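Skillora word lists

Hello! This is my little pile of everyday English words, sorted by how hard my evening class found them. I started it in September as a scrappy text file and it has grown to 982 entries, so it seemed time to write a proper README.

Each line has the word, a plain meaning and a score from 1 to 3. A 3 means most of the class had to look it up. Senthil Rajan did the second round of scoring and was much stricter than me – we still don't agree on "cupboard". 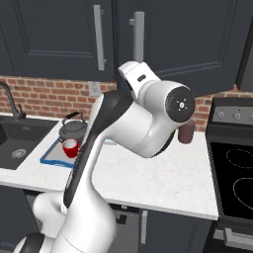

White arm with black accents, computer-rendered.

The file is plain text with tabs between columns. Open it in whatever you like, but watch out for spreadsheets turning "March" into a date (that one cost me an evening).

Known problems: 17 words have no score yet, and a few meanings are a bit wobbly, mostly the kitchen ones. British spelling throughout, so "colour" and "grey". I haven't added the American versions and probably won't.

Use it for lessons, quizzes, anything really. If you spot a mistake, send me the line and I'll fix it – usually the same week!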